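Was vom Altkleidercontainer übrig bleibt

In Rondton stehen die Container an den üblichen Stellen: hinter dem Supermarkt, am Sportplatz, an der Einfahrt zum Wertstoffhof. Geleert werden sie zweimal pro Woche, nach den Feiertagen öfter. Was darin liegt, geht zunächst nach Maltmont, in eine Halle am Stadtrand, die früher einer Spedition gehörte. Dort betreibt die Firma Gruler einen der kleineren Sortierbetriebe der Region.

Der erste Lastwagen kommt um sechs Uhr morgens. Die Säcke werden aufgeschnitten, der Inhalt wandert über ein Band zu den Sortierplätzen. Dort wird in wenigen Sekunden entschieden, ob ein Stück noch tragbar ist. Kragen, Bündchen und Achseln werden zuerst geprüft, danach Reißverschlüsse und Knöpfe. Ein fehlender Knopf ist kein Ausschlussgrund, ein verfilzter Pullover schon.

Die beste Ware heißt in der Branche Creme. Sie geht an Secondhandläden im Inland und bringt den größten Teil der Einnahmen. Der Rest der tragbaren Kleidung wird zu Ballen gepresst und exportiert. Ein Ballen wiegt 100 Kilogramm, und der Preis dafür schwankt stark. Im Frühjahr sind Sommersachen gefragt, im Herbst bleiben sie liegen und müssen gelagert werden.
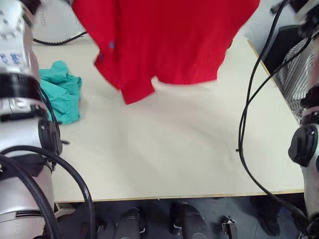
Schwieriger ist der Umgang mit allem, was niemand mehr anziehen will. Baumwolle lässt sich zu Putzlappen schneiden, sofern sie saugfähig ist. Mischgewebe taugen dafür kaum. Sie werden gerissen und zu Dämmstoff oder Malervlies verarbeitet, und auch das lohnt sich nur, wenn die Abnehmer in der Nähe sitzen. Gruler liefert an die Reißerei Toft, die 2 Autostunden entfernt liegt. Weiter darf der Weg nicht sein, sonst fressen die Frachtkosten den Erlös auf.

Vor 10 Jahren war das Geschäft einfacher. Die Kleidung war im Schnitt schwerer, die Nähte hielten länger, und aus einer Tonne Sammelware ließ sich mehr Creme gewinnen. Inzwischen steigt die Menge, während die Qualität sinkt. Viele Stücke haben nach wenigen Wäschen ihre Form verloren. Für die Sortierung bedeutet das mehr Handgriffe bei geringerem Ertrag. In Maltmont fasst das Lager 600 Ballen, und im Dezember war es voll.

Das Recycling von Faser zu Faser gilt als Ausweg, ist aber für kleine Betriebe bislang kaum erreichbar. Die Anlagen brauchen große, sortenreine Mengen ohne Elastan und ohne Aufdrucke. Beides ist in gebrauchter Alltagskleidung häufig. Auch Etiketten helfen nur begrenzt, viele sind herausgeschnitten oder nicht mehr lesbar.

Wer Kleidung abgibt, kann der Sortierung Arbeit abnehmen. Die Sachen sollten sauber und trocken sein und in einem zugebundenen Beutel liegen. Schuhe gehören paarweise zusammengebunden. Stark verschmutzte oder mit Farbe verklebte Stücke kommen in Rondton weiterhin in den Restmüll. Ein einziger nasser Sack kann den halben Container verderben, und dessen Inhalt muss Gruler dann auf eigene Kosten entsorgen.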